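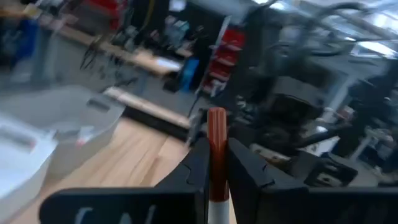 Home Tips for the Medicine-and-Feeding Months

If there's a baby in your house who takes drops twice a day, or a newborn who came home with a folder of instructions, your kitchen is now partly a clinic. Ours was! I've done this with two kids, one of them on vitamin drops and a reflux medicine at the same time, and I love a good household trick, so I've been collecting them ever since. Your pediatrician and pharmacist have the last word on doses. These are tips for everything that goes on around the dose.

Give baby medicine its own spot

Pick one high cabinet, well away from the stove and the sink (steam is hard on labels and on a lot of medicines), and put every baby item in one lidded bin. Adult bottles go in a different cabinet altogether. At four in the morning two white caps look exactly alike, and a separate bin means you never have to squint at them.

If something has to be refrigerated, keep it at the back of a middle shelf. The door gets warm every time somebody goes for the milk. Write the day you opened it on the label in permanent ink, and check whether the pharmacist gave you a discard date, which can be much sooner than the one printed on the box.

Keep the syringe with the bottle it came with

Kitchen spoons are for soup! They vary wildly, and a small difference matters with a small person. Use the oral syringe or dropper that came in the package, and wrap a rubber band around the bottle and syringe so they travel as a pair. Pharmacies will often hand you a spare if you ask.

Wash syringes right after use: pull the plunger all the way out, wash both pieces in warm soapy water, rinse, and let them air dry separately on a clean towel. Put back together damp, they get sticky and start to jerk when you push. If the numbers are rubbing off, throw it out and get a new one.

One chart, one place

We tried an app and both of us forgot to open it. A sheet of paper on the refrigerator with a pen on a string worked beautifully. Ours has columns for the time, what was given, how much, and who gave it. Fill in the line after the baby has swallowed, and if there's nothing written down and you can't remember, call the pharmacist before you give another one.

Start a fresh sheet every Wednesday (or whatever day you take the trash out) and drop the old one in the folder. Those sheets are gold at checkups. I could answer every question our doctor had without guessing once.

Bottles without the pile-up

A wash basin used only for bottles and nipples keeps them out of the sink, where raw chicken has been. Take everything apart, including the little vent pieces, and scrub with a brush that does no other job. We keep 3 small brushes and rotate them through the dishwasher.

Air drying beats a dish towel. A rack on the counter is fine, and so is a clean paper towel on a tray if you're short on room.

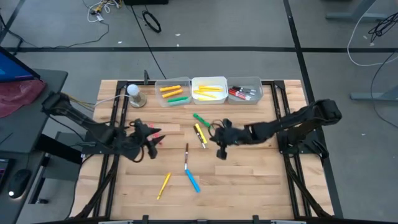

Getting through laundry after spit-up

Cold water first, always. Hot water can set milk stains. Rinse from the back of the fabric, rub in a little dish soap, and let it sit while you do something nicer. Iron drops are the real troublemakers, so put an old dark bib on before you even open the bottle. You'll be so glad you did.

For the car seat cover, read the manual before anything goes in the washer. Straps should be wiped with a damp cloth and mild soap and never soaked.

A go bag for appointments

Hang it on the door and restock it when you get home, while you still remember what you used:

Two diapers more than you think you need
A full change of clothes for the baby and a shirt for you
A current medicine list, with doses
The folder, with this week's chart on top
A pen that works
A snack for the grown-up

Stick the pharmacy's number and the poison control number inside the lid of the medicine bin too, and put both in your phone.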